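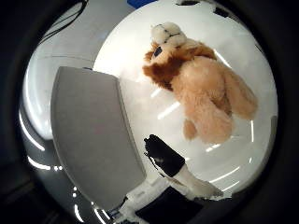 Reviews / Peripherals / Team Equipment

Girnetti Relay 2 Team Headset: Review for Clubs and Training Rooms

The Relay 2 is a wired headset made by Girnetti for competitive team play. It is sold mainly to clubs, school programs and event organizers, although single units can be ordered by individual players. The equipment desk at Hornano tested it over one split of the Birov amateur league, using five production units purchased at the normal price. The manufacturer had no part in the test and did not see this review before publication.

Fit and comfort

The headset has a steel band with a fabric sling underneath. Adjustment is made by sliding each cup along a notched rail, and the notches hold their position when the headset is passed from one player to another. Players who wear glasses reported pressure at the temples during the first week. The pads softened with use and the complaint was not repeated by the end of the split, except by one substitute who preferred to play with the left cup moved behind the ear.

The leatherette pads supplied in the box become warm in long sets. Girnetti sells a cloth version separately. Clubs that play best-of-five matches should include the cloth pads in the original order, as the delivery time for spare parts was longer than for the headset itself.

Sound

Positional sound is accurate in shooters, and footsteps above and below the player can be told apart without the software equalizer. In arena games, where the demand is mainly for clear voice over a busy mix, the default profile places too much weight on the low end. Ability sounds and the announcer tend to cover quiet callers. Lowering the bass by two steps in the control panel corrects this. The setting is stored in the inline remote and moves with the headset to another computer.

The cups have a driver impedance of 32 ohms, and the onboard audio of every machine in the training room was able to drive them at tournament volume.

Microphone

The boom microphone is the strongest part of the product. Keyboard noise from the neighboring station is well suppressed, and shotcallers were understood on the first attempt in all but the loudest team fights. The mute function works by raising the arm. There is a soft click in the ear when it engages, but no light, so a coach standing behind the players cannot see who is muted.

Isolation on stage

Passive isolation is adequate for an online league and insufficient for a live final. At the Baláž Hall event in August, two players could follow the casters through the pads during pauses. Organizers should continue to supply white noise or over-ear protectors for matches played before an audience.

Durability

One of the five units developed a fault at the cable joint and was replaced under warranty. The others show wear on the printed logo only. The cable detaches, but the connector is recessed and will not accept most third-party replacements.

Price and recommendation

At 54 euros per unit, the Relay 2 costs less than the headsets commonly seen in professional booths and performs close to them in voice quality. It is recommended for training rooms and online competition. Clubs that appear regularly on stage should look at a closed design with stronger isolation.

Hornano will repeat the durability section after a second split of use.

Filed under: headsets, team voice, amateur leagues
Shares: 32 | Comments: 2

Contact the equipment desk | © Hornano | Back to top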